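Category: Working Groups > Handheld Tools > Minutes

Home | About | Groups | Minutes | Drafts | Contact

Print this page | E-mail this page

Good Practice Group, Handheld Grippers — minutes of the July meeting

Started at 9, which is early for us, and we had enough people for a vote. I took the notes again, so if something sounds more like me than like the meeting, write to me and I'll fix it before the next one.

First item was the draft rules for cloth tasks. We've been putting this one off since spring, and I think everybody was a little relieved to finally get into it.

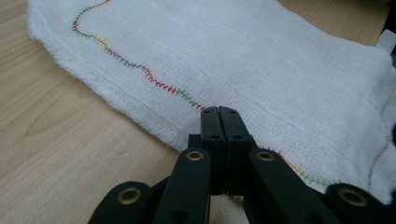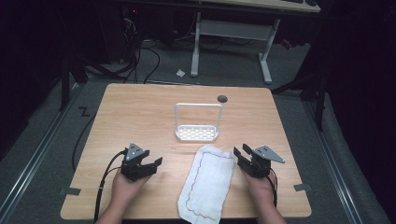 The Wyss site sent a long letter about section 2, where the draft says an operator should "grasp cloth at a corner or edge." They don't like it, and after twenty minutes of talk I don't think most of us do either! Folks fold from all kinds of places. If we only ever record neat corner grasps, the robots trained on that work will only know neat corner grasps, and then somebody hands them a shirt. Agreed to change it to "grasp wherever the task allows, and vary the grasp point between takes." One member wanted "must vary" and the rest of us were happy with "should." It stays "should" for now.

Then cables. I have strong feelings about cables (sorry, everyone) so I handed the chair over for this part. The draft wants every cable routed so that it can't catch on a foot, a chair or the edge of the table, and it wants the operator to move both arms through their full reach before the first take of a session. Pruvix asked if that check could be once a day. We said no, once per session, and again whenever the operators swap. It takes less than a minute and I'd rather have the minute.

Tape and floor marks got more discussion than I expected. Right now each site has its own system, and when people travel between sites they have to learn it all over again. Nothing in the draft says what a mark means. We didn't settle on colors or shapes, but we did agree that each site has to keep a one-page key on the wall and that old marks come up when a layout is retired. Drirkance offered to share their key as a starting point — thank you, please send it in a format I can open this time.

Next, rest breaks. The draft has 12 minutes off after each hour of recording. A couple of sites thought that was generous and a couple thought it was stingy, and what bothered me was that none of us had asked the operators. So that's an action item, and it's mine. I'll send a short form to every site, no names on it, asking about wrists, shoulders, table height and whether people feel they can stop when they want to. The 12 minutes stays in the draft until the forms are back.

We moved on to sample review. Prorkari has been checking 200 takes out of every batch of 4000, picked at random, and they've offered to write up how they do it. I like this a lot. My one worry, which I did say out loud, is that random picking can miss the takes right after a break or an operator swap, and those are the ones I'd want to look at first. They'll add a second small pull for those. We also agreed that a fumbled grasp isn't a reason to throw a take out. Label it and keep it. The draft currently says "discard failed attempts," and that line is gone as of this meeting, no votes against.

Short talk about privacy. If a head-level camera is used, it sees the room, so desks, screens and badges need to be looked at before recording starts. Two sites do this already with a checklist taped by the door. The rest of us will borrow it. We still need wording on what happens when a passerby walks in mid-take, and I've left a blank in section 7 for that.

Any other business: the glossary. We use "session," "take" and "episode" as if they were all the same thing, and I counted myself doing it in last month's minutes. Pruvix will send a proposal. Please don't make it long.

Actions: operator form (me), floor mark key (Drirkance), sample review write-up (Prorkari), glossary (Pruvix), new wording for section 2 (Wyss, with me reading it over). Comments on the draft go to the group mailbox as usual, and please put the section number in the subject line.

Closed a little before noon. Next meeting is in September, same room.

Print this page | E-mail this page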